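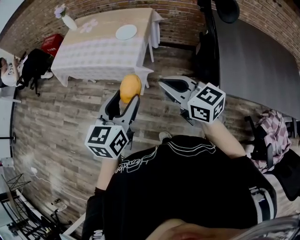 Session 4. Game-day planning for a small junior hockey club

In this session we look at the home opener, and why a club should plan it separately from the other home games. Most students begin with tickets. I ask you to begin with the building, meaning the ice time, the doors, the locker rooms and the floor people stand on between periods. A lobby with a floor of wood planks in grey, brown and tan, like the one in the photo, needs rubber mats before any player can cross it in skates. Write such things in the first page of your plan, not in the last one.

Our case for today is the Tatport rink. The home club plays there from October, and it shares the ice with a figure skating school and with two adult leagues. The rink has 700 seats. For a normal league game the club sells less than half of them, but the opener is usually full, and the staff is the same size on both nights.

1. Ice time

The club rents a block of ice, and the block does not become longer when the game goes to overtime. In the Tatport contract the block includes the warm-up, three periods, two intermissions and 30 minutes of reserve at the end. If a ceremony is added before the opening face-off, these minutes are taken from the reserve. Please calculate this before you promise a ceremony to a sponsor.

2. The visiting team

The visitors in our case come from Brullcombe by bus. They need the arrival door, the locker room number, the place where the bus can wait and the name of the person who has the key. Send all of this in one message. In the case file you will find four separate e-mails, and the second one gives a different door than the first. Read them in order and mark where the mistake enters.

3. Doors and lines

Season ticket holders enter by the side door, 50 persons at most before the main doors open. The skate rental counter must be closed on game nights, otherwise its line goes across the entrance – this happened at Trullby in two seasons one after the other.

4. Sponsors

Ó Briain is the sponsor of the opener in our case and has the right to one table in the lobby, one announcement in each intermission and the puck drop. It does not have the right to the ice during the resurfacing. Students often give this away in their plans. The machine needs the whole surface, and the driver decides when it is safe to go on.

5. After the game

The locker rooms must be free before the adult league arrives. Decide who checks them. Make a short list of what was late and by how many minutes, and keep it for the next opener, also if the team lost and everybody wants to go home.

Homework

Write a game-day schedule for the Tatport opener, 2 pages, beginning with the arrival of the first staff member. Use the contract in the case file and say clearly which times are fixed and which you have chosen yourself. Hand it in by 08/04/2026. For the next session please read the chapter on away travel – only the part on bus costs.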